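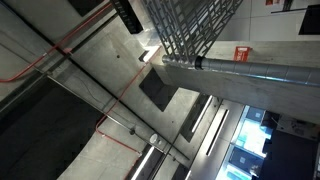 Open day at the Hodlow building

I'd been wanting to get inside this place since February, so when Da-eun Ham said there were 2 spots left on the afternoon tour I grabbed one! First thing I did was look up. Bare gray concrete, red pipes running across it, big windows off to the side (I love a ceiling that doesn't hide its plumbing).

Then on to the shelves, my favorite kind of snooping. Wire shelving, a cardboard box with its flaps open, another one with a black bag and cables in it, and a lovely bowl, teal outside and cream inside. I want that bowl.

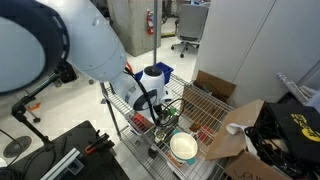

The wire cart, teal bowl and all

We finished at 4 and I walked back toward Sulden very hungry.

Recent posts
- Two hours in Berine
- The Bang street fair

We use cookies to improve your visit. Accept / Settings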